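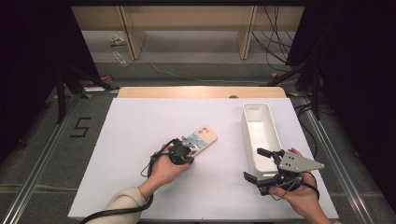
Home | Collections | Meetings | Members | Contact
Search this site... Go

Starneck Fashion Circle
Minutes of the members' meeting, 8 June 2019

The May minutes were approved with one correction: the lining of the Radulović coat is viscose.

1. Autumn show
Wonderful news to begin with! Neltel has confirmed the hall for two evenings, and the runway can be 30 meters long, which is far more than we had last year. There was a lot of happy noise at this point. Agreed to keep the first evening for knitwear and the second for tailoring and coats.

2. Radulović loan
The studio will lend us 40 pieces from its early collections, including the pleated dresses many of us have only ever seen in magazines. They travel on padded hangers and must be back within a week of the show. Insurance quote still to come.

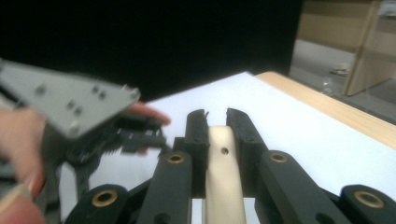 Hand at work over the white surface.

3. Zollik fabric mill
The mill has offered us end-of-roll wool at cost (what a gift for the student designers!). Members liked the charcoal twill best, with the moss green close behind. Order to go in once the students have sent their yardage. 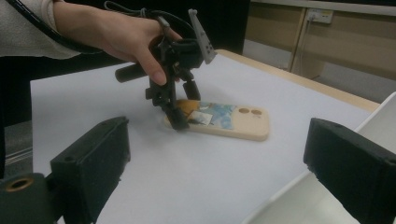

4. Knitwear evening
The color story was discussed at length and the meeting settled on pale, undyed shades for the opening looks, moving to rust and deep red by the end. Several members wanted something soft and off-white to come out first, much like the knit sleeve in the photo here, with a plain cuff stopping right at the wrist. Everyone loved that. Music was left open.

5. Any other business
The sewing room needs new bulbs. Pattern books borrowed over the winter should come back, please.

Next meeting: same room, usual time. Bring swatches!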